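# Questions fréquentes – la buanderie de la résidence Kekberg

Cette page regroupe les questions qu'on nous pose le plus souvent au sujet du linge et de la machine à chargement par le dessus. Elle est tenue à jour par Katia Bortolotti. Pour un point qui n'y figure pas, laissez un mot dans le casier de l'accueil.

## Accès et horaires

### À quelles heures peut-on laver ?

De 8 h à 21 h. Le dernier cycle doit être lancé à 19 h 30 au plus tard, car l'essorage s'entend dans les deux logements voisins. Le cycle rapide est accepté jusqu'à 20 h.

### Faut-il réserver ?

Oui pour le matin, non pour l'après-midi. Le cahier de réservation est accroché derrière la porte. Inscrivez votre nom et le numéro de votre logement, sur une seule ligne. Un créneau dure deux heures, étendage compris.

### Que se passe-t-il si je suis en retard ?

Le créneau est gardé un quart d'heure. Passé ce délai, la personne suivante peut prendre la place si elle est déjà là.

### Puis-je laver pour quelqu'un d'autre ?

Oui. Aliki Gkikas lave par exemple pour deux logements du troisième étage. Réservez simplement à votre nom.

## Avant le lavage

### Comment trier le linge ?

Trois tas suffisent dans la plupart des cas : le blanc et le clair, les couleurs vives, le noir et le foncé. Les serviettes peuvent aller avec le blanc si elles ont déjà été lavées plusieurs fois.

Le rouge et l'orange demandent plus d'attention. Un vêtement neuf de ces teintes se lave seul les deux premières fois, à froid. Pour savoir s'il déteint, mouillez un coin de l'ourlet et pressez-le dans un mouchoir blanc. S'il reste une trace, attendez encore avant de le mélanger.

### Peut-on poser le linge à trier par terre ?

Le carrelage est lavé deux fois par semaine, ce qui ne suffit pas pour y poser du linge propre. Utilisez une bassine, et surélevez-la si possible : un tabouret bas ou une petite chaise convient très bien et ménage le dos. Vérifiez que la bassine ne bascule pas quand elle est pleine. Une bassine de linge essoré pèse plus lourd qu'on ne le croit.

### Faut-il retourner les vêtements ?

Retournez les jeans, les tee-shirts imprimés et tout ce qui est noir. Les pyjamas d'enfant aussi, quand ils ont un motif collé. Pour le reste, c'est à vous de voir.

### Que faire des poches ?

Les vider toutes, y compris celles des enfants. L'an dernier, le filtre a été bouché deux fois : une fois par un mouchoir en papier et des graines de tournesol, l'autre fois par un élastique à cheveux. Fermez aussi les fermetures à glissière et les agrafes.

### Comment traiter une tache avant de laver ?

- Herbe, terre : laissez sécher, brossez, puis frottez au savon de Marseille.
- Sang : eau froide uniquement, une demi-heure, puis savon.
- Gras : quelques gouttes de liquide vaisselle, dix minutes d'attente, sans rincer avant le cycle.
- Fruits rouges : vinaigre blanc dilué de moitié, puis rinçage.
- Feutre : cela dépend du feutre. Essayez d'abord au savon.

Ne versez jamais d'eau de Javel sur une tache déjà traitée au vinaigre. Les deux ensemble dégagent un gaz dangereux.

## Charger la machine

### Quelle quantité de linge peut-on mettre ?

Le linge doit tomber librement dans la cuve, sans être tassé. Arrêtez-vous quand il reste la largeur d'une main entre le linge et le bord. Une cuve trop pleine rince mal, et l'on retrouve des traces de lessive sur le noir.

### Dans quel ordre charger ?

Les grandes pièces d'abord, posées en cercle autour du centre, puis les petites. Un drap jeté d'un bloc d'un seul côté déséquilibre l'essorage et la machine s'arrête.

### Les chaussettes disparaissent. Où vont-elles ?

Elles passent parfois par-dessus le bord de la cuve, ou restent dans une housse de couette. Un filet à linge règle la question. Anastasia Balaskas garde dans une boîte celles qui ont été retrouvées – elle est posée sur l'étagère du couloir, et son contenu part aux chiffons à la fin de mars.

### Combien de lessive ?

Pour une charge normale, une dose rase. L'eau est moyennement calcaire à Cerkstead et il n'y a pas besoin d'en mettre plus. Pour une demi-charge, comptez la moitié. L'adoucissant est facultatif et déconseillé pour les serviettes, qui absorbent moins bien ensuite.

### Lessive liquide ou en poudre ?

Les deux conviennent. La poudre lave mieux le blanc, le liquide se dissout mieux à froid. Les lessives faites maison à base de copeaux de savon sont à éviter dans la machine commune : elles laissent un dépôt sous la cuve.

### Quel programme choisir ?

| Linge | Programme | Température |
|---|---|---|
| Draps, serviettes | Normal | 60 °C |
| Vêtements de tous les jours | Normal | 30 °C |
| Noir et foncé | Normal | Froid |
| Pyjamas et linge d'enfant | Normal | 40 °C |
| Laine, dentelle | Délicat | Froid |
| Peu porté, à rafraîchir | Rapide | Froid |

L'étiquette du vêtement l'emporte toujours sur ce tableau.

### Combien de temps dure un cycle ?

Le cycle normal à froid prend 52 minutes. À 60 °C, il faut compter presque le double. Le rapide tient en moins d'une demi-heure, mais il n'enlève pas les taches.

### La machine s'est arrêtée en plein essorage. Que faire ?

Mettez-la en pause, attendez que la cuve soit immobile, soulevez le couvercle et répartissez le linge. Refermez et relancez. Si elle s'arrête une deuxième fois, retirez une ou deux grosses pièces. À la troisième, prévenez Athina Liapis et laissez un papier sur le couvercle.

## Après le lavage

### Faut-il vider la machine tout de suite ?

Dans le quart d'heure, si vous le pouvez. Le linge froisse et prend une odeur d'humidité. Si vous tardez, la personne suivante a le droit de vider la cuve dans votre bassine.

### Peut-on laisser le couvercle fermé ?

Non. Laissez-le ouvert au moins une heure après le dernier lavage de la journée pour que la cuve sèche. Essuyez le tour de l'ouverture avec le chiffon prévu.

### Où étendre ?

Dans la cour par temps sec, sinon dans la pièce du fond. Les fils de gauche sont réservés aux draps. Secouez chaque pièce avant de l'accrocher, suspendez les hauts par le bas et les pantalons par la taille. Les couleurs vives passent au soleil : mettez-les à l'ombre ou à l'envers.

### Peut-on utiliser un étendoir personnel ?

Oui, à condition de le replier le soir et de ne pas bloquer la porte.

### Comment laver une bassine en plastique ?

À l'eau chaude avec un peu de liquide vaisselle, puis rinçage et séchage à l'envers. Faites-le après chaque lessive de linge boueux. Une bassine fendue accroche les mailles et doit être remplacée.

## Entretien et coût

### Combien coûte un lavage ?

Le prix est compris dans les charges. La révision annuelle, confiée à l'atelier Makris de Pemomport, revient à environ 620 euros pour l'ensemble des appareils de la buanderie. Elle inclut le nettoyage du filtre, le contrôle des tuyaux et celui du niveau de la machine.

### Comment nettoyer la cuve ?

Une fois par mois, à vide, au programme le plus chaud, avec un verre de vinaigre blanc et sans lessive. Stamatia Theodorakopoulos s'en charge. Si vous remarquez une odeur entre deux nettoyages, notez-le dans le cahier.

### La poussière sur le couvercle, est-ce grave ?

Pour la machine, non. Pour le linge propre qu'on y pose, c'est plus gênant. Passez une microfibre humide avant de commencer. N'employez ni poudre à récurer ni éponge grattante, le plastique fumé se raye très vite.

### Peut-on protéger la carrosserie ?

Une housse ou un film à bulles évite les éclats et les coups de bassine. Laissez dégagés le couvercle, la prise et les commandes, et n'enveloppez pas le bas de l'appareil au point d'empêcher l'air de circuler. Pensez à soulever la protection de temps en temps : l'eau qui coule du linge mouillé peut stagner dessous.

### Peut-on poser du linge sur le bord de la machine ?

Oui, le temps de trier ou de charger. Retirez-le avant de fermer le couvercle et avant de lancer l'essorage, sans quoi il glisse derrière l'appareil.

### J'ai trouvé un vêtement qui n'est pas à moi. Où le déposer ?

Dans le panier du couloir, plié, et sec de préférence. Les vêtements d'enfant sont mis à part sur l'étagère du haut.

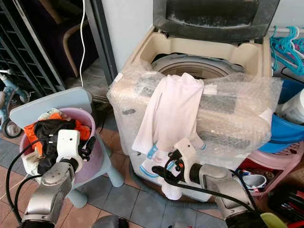 ### Peut-on laver ensemble le linge des enfants et celui des adultes ?

Tout dépend de la couleur et de la température : à teintes et à étiquettes semblables, un seul lavage suffit. Gardez à part les vêtements très tachés, ainsi que le linge d'un nourrisson pendant les premières semaines.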